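Section 4 – Running the table demo (open day set-up guide, Clerside site)

Read 4.1 to 4.3 before you touch anything. The rest you can do with the guide open next to you.
Changes since the July version: new speed setting, new visitor line, step 9 rewritten. Old printouts go in the trash please.

4.1 Before doors open

1. Main power on at the wall. Then the controller. Then the laptop. In that order – the laptop won't find the arm otherwise and you lose ten minutes.
2. Wait for the controller to finish its start-up. Don't press anything while it's thinking.
3. Log in as "demo", not as yourself. Your own login loads your own settings and then the next person gets them too.
4. Open Altia, pick the profile called OPENDAY. Speed limit in that profile is 20 percent. Leave it.
5. E-stop test. Press, check the arm refuses to move, twist to release, reset in Altia. Write your initials on the sheet by the door.
6. Visitor line: tape on the floor, 220 cm from the table edge on the visitor side. Measure it, don't eyeball it. Last year's tape marks are still there and they are WRONG.

Note: if the E-stop test fails, no demo. Call Torbjørn Løken on extension 292. Don't swap the button yourself.

4.2 Homing and gripper check

7. Send the arm home from the Altia menu (Arm > Home). Hands off the table while it goes.
8. Open and close the gripper three times with nothing in it. Listen for clicking. Clicking = loose linkage, see Section 7.
9. Check the screws on the gripper links by hand, power OFF, hex key from the Vandenberghe kit. Snug only. The old text said "tighten fully" and somebody did.
10. Turn on the wrist camera and look at the live view on the laptop. You want the table and both plates in view. The gripper will always be in there at the bottom, normal.

CAUTION: Never do step 9 with the controller on, even if the arm looks parked.

4.3 Laying out the table

11. Wipe the table. Dry cloth is enough most days, damp one for fruit-colored streaks.
12. Plates down first, then the food. Moving a loaded plate makes everything roll.
13. Load the layout called MARKET in Altia and compare with the live view before you let anybody start.
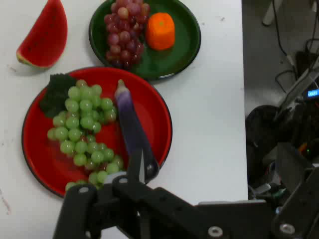

Picking order matters more than people think, and it's where most demos go wrong. Start with something round and on its own, or nearly, so the first pick looks good and the visitors relax. The orange fruit on the green plate is a decent opener but it sits right up against the red grapes, so come down on its free side, where the plate is empty, and keep the finger out of the bunch. Eggplant second. It lies at a slant on the red plate, so turn the wrist to match before you go down – Altia won't do that for you in manual mode. Leave the green grapes for last. The watermelon wedge has no plate under it so set the lower height limit first or you'll be pushing into the tabletop.

Note: grip force for everything in this layout is preset. If a visitor asks for "harder", the answer is no.

4.4 Talking while it runs

14. Say what the arm is about to do before it does it. Short. "Going to the orange one now." People step back by themselves if they know it's coming.
15. One pick takes as long as it takes. Don't raise the speed to fill a silence.
16. Kids can drive from the hand controller with a demonstrator standing next to them. One kid at a time, one pick each, then next. Parents behind the tape.
17. A missed pick is fine. Back off, open, try again. Two misses in a row, send the arm home and pick somthing easier.
18. Technical questions you can't answer – send them to Čestmír Jurčo at the Vutitz desk, he's there all day. Don't guess at prices.

CAUTION: Nobody reaches over the table during a run. That includes you. If an item rolls, stop the program first, then put it back.

4.5 Between groups

19. Home the arm. Pause the program (Pause, not Stop – Stop drops the layout and you have to reload it).
20. Put the table back to MARKET. Live view again.
21. Look down the side of the table. Cables that have crept out get pushed back in, away from feet. Do not unplug anything to tidy up.
22. Timer back to 300 seconds for the next group. It beeps at the end, finish the pick you're on and then stop.

Note: the arm must be homed before you leave the table for any reason, coffee included.

4.6 If something goes odd

Arm stops, no message: check the E-stop first, a visitor may of leaned on it. Release, reset, home.
Live view frozen: close the view window and reopen. Not the whole program.
Gripper won't open: Altia > Gripper > Release. Hold a hand under nothing, let it drop.
Arm shakes at low speed: stop, power off, step 9 again.
Anything else: E-stop, ext. 292, send the group on to the next table.

4.7 Shutting down

Same as 4.1 backwards – laptop, controller, wall. Food in the crate, plates stacked, hand controller on its charger. Sign the sheet by the door, time included.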